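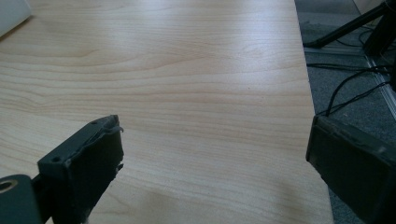
The pads were good for another month, Mabli Gough had written in the log, and the drift was in the linkage. Mehrangiz Tehrani read the entry twice and typed beneath it: left pad torn at upper right corner, lip lifting. Replace before calibration.

She ran the jaw out to full open and cut the power. The finger was held by a screw near the top of its face. She backed it out, put it in the lid of the parts tin, and peeled the old pad away from the top down. It left a line of adhesive along the edge. She took that off with a plastic scraper, since the Bendow manual forbade metal, and wiped the face until the cloth came up clean.

The replacement was Trekwood stock, cut for the older jaw and 6 mm too long. She trimmed it on the bench, pressed it down, and set the clamp for 25 minutes.

Gough called from Ameldale at minute 12.

"You're changing the pad."

"It's torn."

"It was torn in November. It passed in November."

"With what offset?"

A page turned at the other end. Gough had kept the paper copy, then. "It isn't written down," she said.

Tehrani waited out the clamp, refitted the screw, and restored power. She closed the jaw on the gauge block and opened it again, 139 cycles, the number Prydderch had always used and had left no reason for. The reading wandered for the first few and then held, still slightly off zero.

"Linkage," said Gough, who had stayed on the line.

"Some of it," said Tehrani, and entered the offset.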